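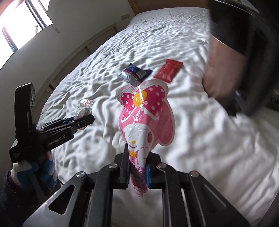 Re: Duvet cover shrinkage, Matley 702

From: Aino Partanen
Date: 4/21/25

Vignesh Kamath wrote:
> We washed the Matley 702 covers at the hot setting and they came
> out nearly 4 percent short in the length. The width held. Is this
> the cloth or the dryer? Birnwood says the cloth was preshrunk.

Probably the dryer. Preshrunk cotton still has some relaxation left in it, and most of that shows up in the warp direction. On the 702 the warp runs head to foot, so a loss in length with no loss in width is what I would expect.

To separate the two causes, mark a 10 inch square on a cover from the same lot, at least 14 inches from any seam. Wash as before, then dry flat. Measure both directions after the cloth has rested overnight. If the square holds, reduce the dryer temperature and take the load out slightly damp. If it does not, send the lot number to Hervé Le Goff at Birnwood and ask for the finishing record.

Do not iron the square before measuring. Pressing stretches the warp and hides the result. I made that mistake with the Jukine samples in November and had to repeat the set.

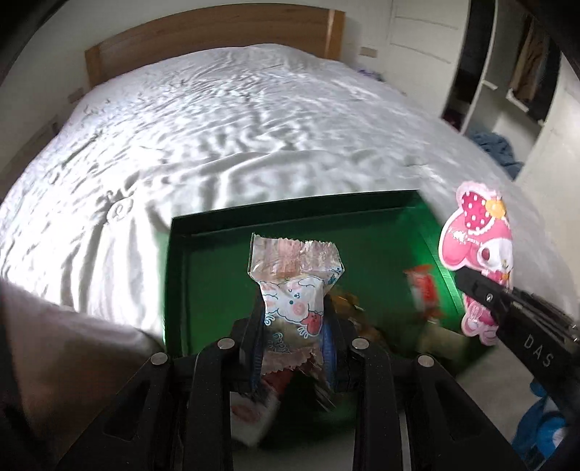

White duvet on the bed, heavily wrinkled.

Creasing is a separate question. A plain weave cover will wrinkle at any dryer setting if it is left in the drum. Thibault has figures for the Carré sateen and can post them.

Aino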